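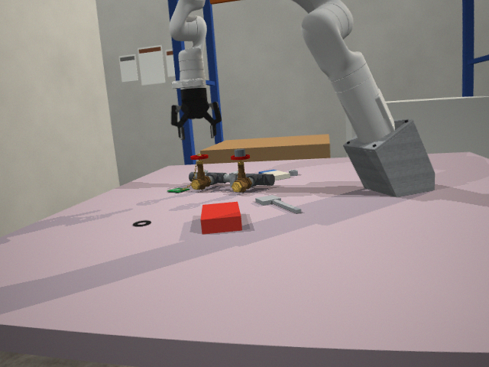 Jelitz

Jelitz is a baked dish of grated root vegetables and sour milk, eaten hot as a side or cold in slices. Known mostly in and around Pudville, where it goes with smoked fish or plain boiled eggs. The base is rutabaga, sometimes half rutabaga and half potato. Texture somewhere between a kugel and a firm pudding. Color runs from pale yellow to deep orange depending on the root and how long it sat in the oven.

Name

Origin unclear. Older handwritten recipes have "jelits" or "yelitz", and the spelling with a z only became fixed when the Pudville parish cookbook was printed. One guess ties it to a dialect word for something that sets or stiffens. Another says it was a family name. Neither has much behind it. In the villages north of town the same dish is called rurley cake, though this causes confusion with the Rurley (see Related dishes), a different thing entirely.

Ingredients

Basic version: rutabaga, sour milk or buttermilk, eggs, barley flour, salt, caraway. Butter for the pan. Some cooks add onion, fried soft first. Sugar is disputed. A spoonful is common in town, and country recipes leave it out and let the long baking do the work.

Barley flour is the traditional thickener and gives a slightly grainy bite. Wheat flour works but sets softer. Oatmeal ground fine is an acceptable stand-in and was used a lot in bad barley years. Cornstarch appears in newer recipes – makes a smooth slice, not much flavor.

Sour milk in the old sense meant raw milk left out to clabber. Pasteurized milk doesn't do this reliably, so most kitchens now use cultured buttermilk, or plain yogurt thinned with a little water. Kefir is also seen.

Preparation

The rutabaga is peeled thick, grated on the coarse side, salted, and left to stand until it gives up its liquid. Then squeezed, hard. Skipping the squeeze is the usual cause of a jelitz that won't hold a slice. The liquid isn't thrown away in older recipes; it goes into soup or bread dough.

Eggs beaten with the buttermilk, flour whisked in, caraway, then the grated root folded through. Batter should be heavy and drop off the spoon in lumps. Standard proportion in the parish book is 200 grams of barley flour and 4 eggs to a medium rutabaga, wich leaves a lot of room, rutabagas being what they are.

Baked in a buttered dish, low oven, until the edges pull away and the top is brown. Long bake. The parish book says "an afternoon". Modern recipes run hotter and finish in well under two hours, covered at first and then uncovered for the crust. After that it needs to rest for 20 minutes before cutting or it slumps.

Pan jelitz is a quick form, same batter, fried in flat cakes in butter or lard. Considered breakfast food. Doesn't keep.

Serving

Hot: with sour cream, browned butter, or the fat from bacon. Cold: sliced thin, salted, with pickles or smoked herring. Leftover slices are often fried on both sides the next day, and plenty of people bake it mainly for this.

A sweet style exists, with stewed prunes on the side and more sugar in the batter. Caraway usually swapped for cardamom there. Rare outside of holiday tables.

Variants

Carrot jelitz – carrot in place of half the rutabaga. Sweeter, brighter, needs less time in the oven.

Tamošiūnaitė jelitz – named for the family bakery that sold it by the slab. Onion, black pepper, double caraway, and a layer of curd cheese in the middle. The bakery closed but the style stayed and is probaly the one most visitors have eaten.

Beet jelitz. Recent. Stains everything. Usually made with roasted beets because raw ones stay too wet even after squeezing.

Eggless – mashed potato as the binder, more flour. Denser. Goes back to fasting rules, now made as a vegetarian or allergy-friendly option.

Related dishes

The Rurley is a boiled pudding of barley and turnip, cooked in a cloth. Shares the sour milk and the caraway but has no eggs and is never baked. Food writer Tarmo Siliņa treats the two as one family and argues that jelitz is simply what happened to the Rurley when home ovens became common. Others see no link beyond the pantry both came out of.

Similar baked root dishes turn up all over northern Europe, Finnish rutabaga casserole being an obvious comparison. That one is mashed and smooth, where jelitz is grated and keeps some chew.

History

Written record is thin. Recipe 73 in the Pudville parish cookbook is the earliest printed version anyone has pointed to, and it reads like it was aimed at people who already knew the dish: no oven heat, no pan size. Handwritten ones are older but mostly undated.

It was winter food. Rutabagas were lifted in November and kept in sand in the cellar, and jelitz was made from then until the store ran out. Went out of fashion when potatoes got cheap, came back in a small way through school kitchens and later through restaurants, where it tends to arrive in small round molds with a lot of dill on top.

Storage

Keeps about four days in the fridge, wrapped. Freezes badly in one piece, better in slices with paper between them. Reheat in a dry pan or a hot oven. The microwave turns it rubbery.

See also

Rutabaga
Clabber
Barley flour
Kugel

Page last edited 16 December 2020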